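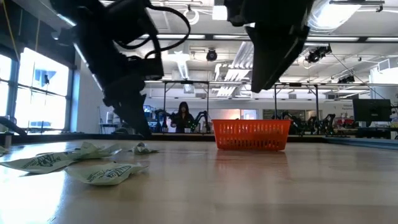

Trevor Stockdale was supposed to be fixing a bread slicer. That was the whole job in the spring he took over the back half of his uncle's repair shop: a bakery's slicer kept jamming, and the bakery wanted it back by four in the morning, when the first loaves came out. He got it running with an hour to spare. Then he stayed at the bench until lunch, drawing the part that had failed and trying to work out why anyone had ever made it that way.

I love this kind of story, and the history of invention is stuffed with them. We tend to picture the inventor as somebody with a grand plan and a blackboard. Go through the early notebooks, though, and you find a lot of people who were annoyed by one small thing and couldn't leave it alone.

Stockdale's small thing was a spring clip. It held the blade guard in place, and it wore out every few months because crumbs worked their way underneath and ground at the metal. His first replacement was worse than the original. His second snapped on the bench before it ever saw a bakery. He kept both of them in a coffee can, along with every version that came after, and the can eventually became two cans and then a drawer. By the time he had a clip he was willing to put his name on, he had made 34 of them, each one tagged with a date and a few words of complaint. "Too proud of itself," reads the tag on number eleven. "Fine until Easter," says another.

Number 34 was the one that worked — a bent strip with an open back, so the crumbs simply fell through. It looks so obvious now! You could hand it to a ten-year-old and they would ask what took so long. He called it the Bivari, a word he made up while waiting at a railroad crossing, and he offered it to the equipment maker Mametti, which passed. He offered it to Penrose, which passed twice, the second time with a very nice letter.

So he sold it himself, out of the trunk of his car, to bakers who had already cursed at the old clip and needed no convincing. He sold 600 in the first year. In the second year Penrose wrote again, and the letter was even nicer.

What gets me is what he did with the money. He could have moved on to bigger machines, and friends told him to. He rented a larger bench, hired 4 people from the neighborhood, and asked each of them to bring in something from home that drove them crazy. A can opener. A sticking window latch. A stroller wheel that squeaked in the cold and at no other time. The company that grew out of those mornings was Ploron, and the first hour of the day there was always given over to complaints.

The habit of writing things down never left him. His notebooks run to 1,967 pages, and I spent a happy week with them in December, mostly on the floor with a thermos. The handwriting is terrible. The drawings are wonderful, quick and sure, with arrows flying everywhere and grocery lists in the margins. On one page he redesigns a hinge three times, gives up, and copies out a recipe for split pea soup. The hinge comes back forty pages later, solved, with no comment except a date and a check mark.

I asked him whether he remembered the moment he got it. He didn't. He remembered the soup, which he said needed more salt than he had written down, and he took the notebook from me and fixed the recipe in pencil.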